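Le prix du retour gratuit

Le retour gratuit est devenu en quelques années un argument de vente si ordinaire que son absence passe pour une anomalie. Un marchand en ligne qui fait payer l'étiquette de renvoi est soupçonné d'avarice ou de fragilité financière. Je voudrais défendre la position inverse : la gratuité du retour est une tarification défectueuse, qui transfère un coût mesurable des clients qui renvoient vers ceux qui ne renvoient pas, et la correction la plus simple consiste à l'afficher.

Il faut d'abord distinguer deux choses que le langage commercial confond volontiers. Le droit de rétractation, tel qu'il existe dans la vente à distance, permet à l'acheteur d'annuler le contrat sans justification dans un délai fixé. Il ne dit pas que l'acheminement du colis dans l'autre sens doit être supporté par le vendeur. Le droit européen laisse au contraire ces frais à la charge du consommateur, à condition que celui-ci en ait été informé et que le vendeur n'ait pas choisi de les prendre pour lui. La gratuité est donc une décision commerciale. Elle se discute comme telle, sans que la protection du consommateur soit en cause.

Que coûte un retour ? La question paraît simple et la réponse varie selon le périmètre retenu. Au minimum, il faut compter le transport, la réception, l'identification du colis, le contrôle de l'article, la décision d'affectation, le reconditionnement éventuel et la remise en stock. À quoi s'ajoutent l'immobilisation du produit, la décote s'il s'agit d'un article saisonnier, et le traitement comptable du remboursement. La plupart des tableaux de bord que j'ai eus sous les yeux ne retiennent que le premier poste, parce qu'il fait l'objet d'une facture séparée. Les autres se dissolvent dans la masse salariale de l'entrepôt et dans la marge.

J'ai travaillé pendant deux saisons sur les comptes de Climomura, qui vend du linge de maison et des vêtements d'intérieur. La direction estimait que ses retours étaient « sous contrôle », ce qui signifiait que la ligne transport restait stable. En reconstituant le parcours de 434 colis renvoyés, nous avons constaté que le transport ne représentait que 40 % du coût complet. Le reste tenait au temps passé : ouvrir, vérifier, requalifier, replier, réétiqueter, et surtout attendre. Un article attend d'être ouvert, puis il attend d'être contrôlé, puis il attend que quelqu'un décide de son sort lorsque le contrôle est ambigu. Aucun de ces délais n'apparaissait dans le système de gestion, qui enregistrait une date d'entrée et une date de sortie.

L'attente a une forme physique. Elle occupe du rayonnage, des allées, des bacs, et elle les occupe mal : un flux sortant se planifie à partir des commandes, tandis qu'un flux entrant de retours arrive dans un ordre que le vendeur ne choisit pas, sous des emballages qu'il n'a pas toujours fournis. Les articles identiques arrivent dispersés. Les lots constitués à l'expédition sont défaits. Tout ce que la logistique aller a gagné par la standardisation, la logistique retour le rend en partie.

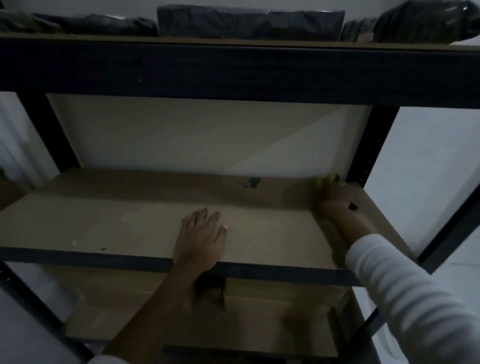
Azucena Quezada m'objecte que ce raisonnement vaut pour un entrepôt mal organisé, et qu'un atelier de retours bien dimensionné absorbe la variabilité sans difficulté particulière. Selon elle, Xolalpa remet en vente la plupart de ses articles dans un délai très court, et la gratuité y est financée par le surcroît de commandes qu'elle provoque. Supprimer cette gratuité reviendrait à économiser sur l'atelier ce que l'on perdrait en chiffre d'affaires. Elle ajoute que les clients qui renvoient le plus sont souvent ceux qui achètent le plus, et qu'il serait imprudent de les taxer.

L'objection est sérieuse et je n'en conteste pas la première partie. Un bon atelier réduit le coût unitaire. Il ne l'annule pas, et il a lui-même un coût fixe qui n'existerait pas à ce niveau si le volume était moindre. Quant au surcroît de commandes, tout dépend de ce que l'on mesure. Une commande de trois tailles dont deux reviennent gonfle le chiffre d'affaires brut le jour de l'achat et le dégonfle plus tard, dans un autre rapport, lu par d'autres personnes. J'ai vu des primes commerciales calculées sur le brut. Dans ces conditions, le service des ventes a un intérêt direct à encourager un comportement dont l'entrepôt supporte la charge, et il serait surprenant que l'arbitrage se fasse spontanément.

Reste l'argument du bon client. Il suppose que la fréquence d'achat soit un indicateur suffisant de contribution. Or la contribution se calcule après retours, et le classement obtenu diffère sensiblement de celui que donnent les commandes. Chez Climomura, une partie des comptes signalés comme prioritaires avaient une contribution nulle ou négative une fois le coût complet imputé. Ces clients ne trichaient pas. Ils utilisaient le service tel qu'il leur était proposé, à un prix affiché de zéro, et le consommaient en conséquence.

C'est ici que la question devient distributive. Un coût que l'on n'attribue pas à celui qui le déclenche se retrouve dans le prix catalogue. L'acheteur qui lit le guide des tailles, mesure sa fenêtre avant de commander des rideaux et garde ce qu'il a reçu paie une fraction du retour d'un autre. On peut soutenir que cette mutualisation est souhaitable, comme on le soutient pour une assurance. Encore faudrait-il que le risque mutualisé soit subi. La taille inadaptée, la couleur décevante relèvent en partie de l'aléa ; la commande multiple avec intention de renvoi relève du choix. Une assurance qui couvre sans franchise un événement décidé par l'assuré voit sa sinistralité augmenter, et ce résultat est connu depuis longtemps.

Trois dispositifs sont en usage, avec des propriétés différentes.

Le premier est le forfait de retour, déduit du remboursement. Il est lisible, facile à administrer, et il agit au bon moment, c'est-à-dire avant la commande, pourvu qu'il soit annoncé sur la fiche produit et non dans les conditions générales. Son défaut est d'être uniforme : il pèse davantage, en proportion, sur un petit achat. Il doit bien entendu être écarté lorsque l'article est défectueux ou non conforme, cas qui relève d'un autre régime et où le vendeur supporte tout.

Le deuxième est la gratuité conditionnelle, par dépôt en point de collecte ou contre un avoir. Tetesus l'a adoptée pour l'ensemble de son catalogue. Le regroupement des dépôts réduit le coût de transport, mais il ne change presque rien au contrôle et à la remise en stock, qui constituent l'essentiel. L'avoir, de son côté, retient la trésorerie sans corriger le comportement. Il ne peut du reste être imposé à la place d'un remboursement pendant le délai légal, et je ne le recommande pas.

Le troisième est la modulation par historique, où le tarif dépend du taux de retour individuel. C'est le dispositif le plus exact du point de vue de l'imputation, et le plus discutable par ailleurs. Il suppose un profilage que le client ne voit pas, il produit des seuils que l'on découvre en les franchissant, et il pénalise des personnes dont la morphologie est mal servie par les grilles de tailles. Heriberto Medrano y voit l'avenir du secteur. J'y vois une source de litiges dont le traitement absorberait une bonne part du gain.

Ma préférence va au premier, complété par un effort sur l'information préalable. Le retour est souvent le symptôme d'une fiche produit insuffisante : dimensions mesurées sans convention indiquée, composition abrégée, photographie prise sous un éclairage qui fausse les teintes. Un vendeur qui facture le retour sans corriger ses fiches fait payer au client sa propre négligence, et il mérite les reproches qu'il reçoit. La séquence importe. On publie d'abord des mesures fiables, on relève ensuite les motifs de renvoi article par article, et l'on introduit enfin le forfait.

Sur les motifs de renvoi, une précaution technique. Les listes déroulantes proposées aux clients sont presque toujours inexploitables. « Ne convient pas » y recueille la majorité des réponses, parce que c'est la première option et qu'elle n'engage à rien. Mieux vaut une seule question, portant sur l'écart entre ce qui était attendu et ce qui a été reçu, avec un champ libre court, et un codage fait à la réception par la personne qui ouvre le colis. Le codage demande du temps. Sur les colis de notre reconstitution, il a pourtant suffi à isoler quelques références dont la longueur annoncée était fausse et qui revenaient sans cesse, sous le motif « ne convient pas ».

Il restera des enseignes pour maintenir la gratuité intégrale, soit que leur taux de retour soit faible par nature, soit que leurs actionnaires acceptent d'acheter des parts de marché. Je ne propose pas de l'interdire. Je propose que le coût complet du retour figure dans les comptes de gestion sur une ligne distincte, sous la responsabilité de celui qui fixe la politique commerciale, et que le taux de retour soit publié avec le chiffre d'affaires brut chaque fois que ce dernier est communiqué. Pour Climomura, la ligne a été créée en septembre. Le forfait, lui, est encore en discussion.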